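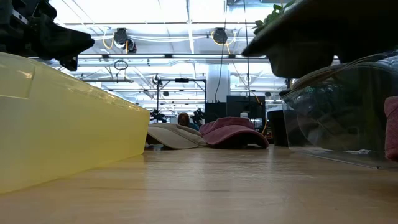 Two caps on a wooden table, between a yellow bin and a clear container.

Estik opens cap and accessory sorting service in Ueda

UEDA, October 3, 2023 - Estik, a home storage company, today announces the opening of Fliva, a sorting service for caps, hats and small fabric items. Customers bring their items to the Fliva counter in the Ladesine building, and the staff sort them by type and color into plastic containers.

During the trial period, which started in January, the service received 945 items from 86 households. Of these, 424 were baseball caps. The price is 800 yen for each container, and the container is included.

"Many families keep caps in a bag or on a door, and after some time the shape is lost," said Toshiko Nishimura, manager of Fliva. "We wish that people can find the cap they want in the morning without searching the whole closet."

Customers can choose between bins in translucent color and clear containers with a cover. Both types allow to check the contents from outside.
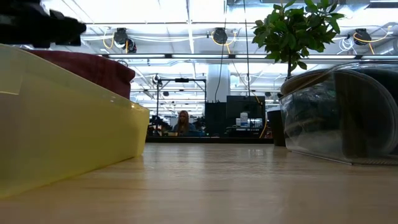 Is it necessary to wash the caps before bringing them?
Please bring caps clean and fully dry. Fliva does not offer washing, and damp items will be returned to the customer at the counter.

Reservations are accepted at the Fliva counter from today.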